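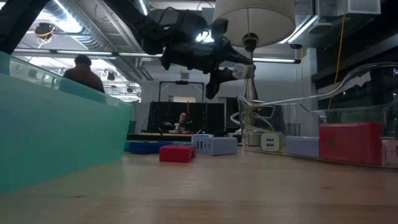

Bench 2, teal bin on the left, clear container on the right.

Ticket 3351
Subject: Desk clocks disagree / small electronics sorting
Opened by: Impi Saarela
Assigned to: Joonas Väisänen
Status: open, reopened twice

Impi Saarela wrote:
The small clocks don't agree with each other. I set them all from the wall clock before lunch and by the time I was sorting them into the bins they had drifted. I think the whole batch is faulty and should go back to Jokarbridge. Also the power strip with the USB ports is in or behind the clear container with the blocks, and the sheet says power items go separately.

Joonas Väisänen wrote:
I doubt it's the whole batch. A quartz clock doesn't drift that far between breakfast and lunch unless something else is wrong with it. How did you set them? One at a time, holding the button down, or did you pull the battery and start over? And which wall clock? The one by the door has been wrong since May.

Impi Saarela wrote:
Button. One at a time. The one by the door.

Joonas Väisänen wrote:
Right. So the reference was bad and they were set minutes apart. That isn't drift. I'm not sending anything back to Jokarbridge on the strength of that.

Zulkifli Liew wrote:
Sheet 212 does say power items go separately, but it doesn't say what a power item is. Is a charger one? Is a power strip? The person who wrote it had left by the time I asked. I've been putting chargers with the clocks because they turn up together.

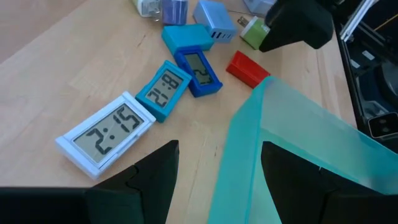
Clocks and a USB charger on the table. The white one reads 2:15.

Joonas Väisänen wrote:
I looked at the picture of the clocks. The white one says 2:15, fine. The cyan one is turned, and if you read it as it lies you get something like 21:8, which isn't a time. Impi, is that the one you wrote down as "showing garbage"? Turn it around before you fail it. I can only make out a 2 on the dark blue one, so I won't say anything about that one either way. None of this shows me a fault.

Impi Saarela wrote:
It is the one I wrote down. I turned it. It's a time. I still say it was off from the white one.

Joonas Väisänen wrote:
Off by how much? "Off" isn't a reading. Please do the following and post numbers:

Take the batteries out, wait a minute, put them back.
Set every clock from the phone line, not the wall.
Lay them face up, all the same way around.
Read them again the next morning, in the same order you set them.

If one has moved by more than a minute overnight I'll believe you about that one.

Pentti Hyvönen wrote:
Could be the batteries. The Jilta cells we got last time were weak out of the packet.

Joonas Väisänen wrote:
Did you measure them, or is that a feeling?

Pentti Hyvönen wrote:
Feeling. I'll find the meter.

Update, December 16, 2000
Overnight readings are in from Impi. All clocks within a minute of each other except one, and she didn't note the color. Redo that part. Clock complaint downgraded to "probably set wrong" until I see a second night. Wall clock by the door taken down.

Power strip: I've asked for it to be moved out of the clear container. Chargers are still undecided. Zulkifli wants them with the clocks, I don't see why, and Sheet 212 is no help. Leaving the ticket open.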